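Course: Robots Working Near People
Handout 3, Good practice for two-arm work with soft goods
Teacher: Tormod Sundqvist, Momholm

This handout follows the house rules we wrote in May together with Hellström. Please read it before the exercise.

1. Cloth and the hand
Fabric hides the hand. When a sweater lies over the wrist, the operator loses sight of the joints and must not trust memory about where the fingers are. Before any closing motion, find the fingertips in the wrist view. If you do not find them, stop the arm and lift it slowly.
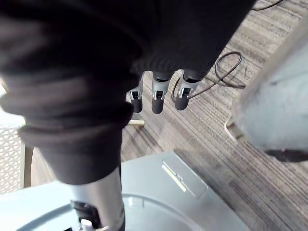

The speed limit for the wrist in this kind of work is 315 mm per second, and after every stop you wait 10 seconds before you start again. The waiting time is also valid when you are sure of the reason for the stop.

2. Cables and the floor
A cable on the floor belongs to the work area. Write it in the risk sheet with its path and the name of the person who placed it. Nothing with loose threads goes near a joint. At Flatberg they check this once per shift, but we check before each run. 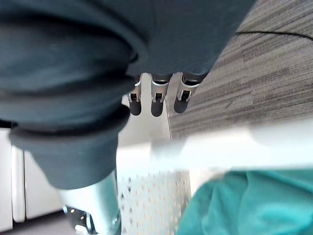

Ivar Granström objected to this last point when he read the draft. In his opinion a check before each run becomes a habit of the hand, people sign without looking, and one serious check per shift would be safer. I keep the rule, but we will discuss his objection in class.

3. Standing near the arms
Feet count as part of the person. The marked distance is measured from the farthest reach of the fingers, with the hand open.

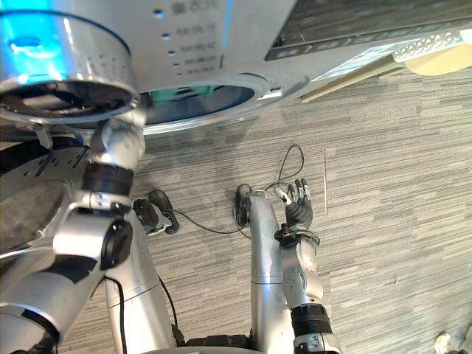
Fig. 3. Both arms, with the right hand raised and the fingers up.

Homework: fill in one risk sheet in Dosulex for your own station.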